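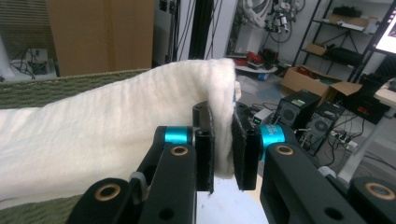
White rib towel, thick pile, on the olive weave.

Brendico Rib Towel and Drangate Rope Basket
Sold together or separately by Omdale

We don't normally put a towel and a basket on the same page. The supplier wanted them sold as a set, we thought that was a way of shifting slow baskets, and we said so. Then we tried both and decided the basket could stand up for itself. You can still buy either one alone, and if you already own a basket you like, keep it.

The towel

White, thick and fleecy, with soft ribbing on the face. The maker calls it "hotel weight," a phrase with no meaning that we have ever been able to pin down. It is a heavy towel for its size. Folded, it makes a bulky end that wants to curl over, so don't expect those sharp shop-display edges at home.

Thick pile takes longer to dry than thin pile, whatever the label says. If your bathroom has no window, buy the flat-weave one from Bright and save some money. We also can't back up the claim on the packaging that the towel is good for 1,000 washes. We asked how that was tested and got a brochure.

White only. A cream version was promised for January and has not turned up.

The basket

Olive-green rope in a tight basketweave, with upright walls and a hand-hold cutout near the rim. The color is a dull olive, closer to army surplus than to the fresh green on the old Drangate box.
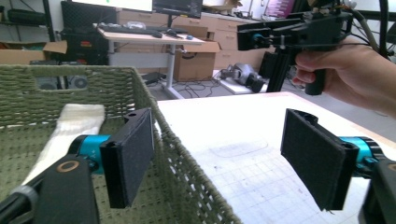
Folded towels go in flat and lie on the woven floor, and you can lift one out without digging. Bath sheets are another matter - fold them small or store them somewhere else. The cutout is fine for sliding the basket off a shelf. We would not carry a full load up the stairs by it, and the maker's talk of "effortless portability" should be read with that in mind.

The weave has deep ridges, and lint from a new white towel will find its way into them. A vacuum with a brush head gets most of it out. Wash the towel once before you store it and there will be less to get out.

What we were told and what we think

"Holds its shape for life." Whose life? Ours has held its shape so far, and that is as far as we'll go.

"Naturally odor resistant." No. Put a damp towel in any basket and leave it there and you'll find out.

"Machine washable." The towel, yes, warm, no softener. The basket, no, though an early version of the leaflet had both on the same line. Wipe it down and let it dry in the open.

Ordering

Towel: item 186, sold singly or in packs of 2.
Basket: one size, one color. Ships flat in a sleeve and needs a day or so to stand straight.
Set: one basket, one pack of towels. The saving over buying them separately is small - check it against your own basket total before you get excited.

Returns are accepted on unwashed towels and unused baskets. Questions about either go to Phong Lý at the Omdale order desk.

Page last checked 16th March.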